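SASTLEY PUBLIC LIBRARY DISTRICT
Board of Trustees
Minutes of the Regular Meeting, August

Held in the Holroyd Branch meeting room. The meeting was called to order at 6:30 p.m. by the Chair, Rochelle Dvorak. A quorum was present. Trevor Naylor, Library Director, attended and presented the staff reports.

1. Approval of Agenda and Minutes

The agenda was approved with one change: the item on parking at the Rinidley Branch was moved ahead of the item on public computers. The minutes of the July meeting were approved as corrected. In item 4 of those minutes, "Rinidley Road" should read "Rinidley Lane."

2. Rinidley Branch Parking

Mr. Naylor reported that the town has agreed to repaint the lines on the north lot before the start of the school year. The two spaces nearest the book drop will be marked for 15-minute use. The Board asked that the new signs match those already in place at Holroyd. No action was required.

3. Public Computers

The Board reviewed the staff memo on the desktop computers in the public areas of both branches. The memo recommends keeping the present machines in service for one more year, with added memory where a machine can accept it, and putting off full replacement until the next budget.

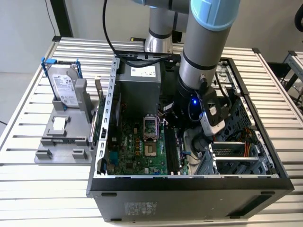

Mr. Naylor stated that complaints about slow machines come mostly from the Holroyd Branch, where patrons use the computers for job applications and tax forms in the late afternoon. The cost of the memory is $800 for both branches and can be met from the existing equipment line. A motion to approve the purchase was made, seconded, and carried unanimously.

The Chair asked that the session limit at Holroyd remain at one hour while the work is under way, and that a notice be posted at the desk on any day when fewer machines are available.

4. Summer Reading Program

Final sign-ups stood at 333 children, of whom 108 finished the full reading log. Staff noted that the log was longer than in past years and that several parents had asked for a shorter version for early readers. The Board agreed that two versions should be offered next summer. The closing party will take place on the Holroyd lawn, or in the meeting room if it rains.

5. Jirnonura Catalog System

The contract for the Jirnonura catalog system comes up for renewal this fall. Mr. Naylor presented the renewal terms, which are the same as the present terms except for a $300 yearly charge for text message notices. Trustees discussed whether the notices should be offered to all cardholders or only to those who ask for them. It was agreed that cardholders should opt in. The Director was asked to bring the written contract to the next meeting for a vote.

6. Public Comment

Residents were invited to address the Board. One resident thanked the Rinidley staff for their help with a local history project. Another asked that large print titles be moved to a lower shelf at Holroyd, and the Director agreed to look into it. One question was put to the Board on the matter of the public computers and is recorded with the reply.
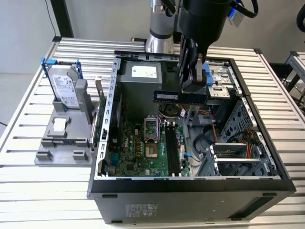 Will the library close either branch while the computers are being upgraded?

Both branches will keep their regular hours. The work will be carried out a few machines at a time, and patrons may reserve a computer at the other branch by calling either desk.

7. Policy Review

The meeting room policy was read for the second time. The section on food and drink was amended to allow covered drinks. The policy was adopted as amended, with one trustee abstaining. The display case policy was held over.

8. Next Meeting

The next regular meeting will be held at the Rinidley Branch at 6:30 p.m. Items for the agenda should reach the Director's office one week in advance.

The meeting was adjourned at 7:50 p.m.

Approved for posting: Rochelle Dvorak, Chair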